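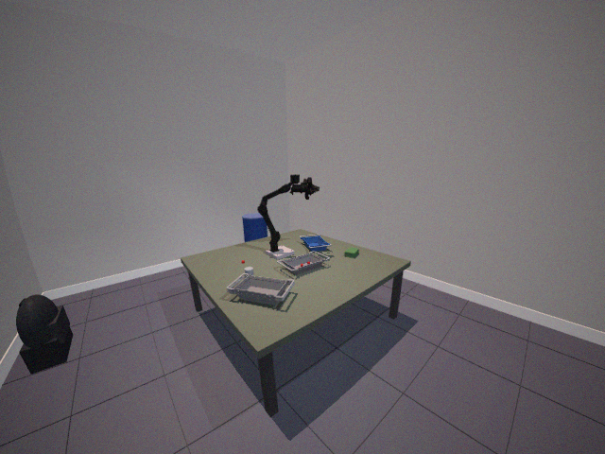
Caroline Mosoti asked, on reading an early draft of this section, why the planner should be allowed to change its mind at all once a grasp target has been chosen. Her point was that a fixed choice is easier to log and easier to blame. We kept replanning, but her question shaped how we limit it.

Wenura > Papers > Tabletop sorting > Section 4

4.2 Replanning in simulation

Figure 3. Simulated workspace with the arm raised above the table. Two red objects are in the gray basket and a third lies on the tabletop.

The task layer sends the planner a target object and a target container. The planner samples up to 20 grasp poses, drops those with no collision-free approach, and ranks the rest by path length. Wire rims gave us the most trouble. In the collision model each container was first a solid box, so any object inside one was unreachable and the planner returned nothing. We now build the walls and floor as separate thin shapes and leave the top open.

A new plan is requested only when the estimated object pose moves by more than 4 mm between updates. With no threshold, pose noise alone set off replanning and the arm hesitated over the basket - sometimes until the episode timed out.

We ran 100 episodes with the Hergate controller under each setting. With no threshold, 67 finished within the time limit. Most of the failures were timeouts during approach. The threshold was tuned on the April build and left unchanged for the runs in Section 5.

3 comments | 4 shares

Contact Wenura | Copyright Wenura | Back to top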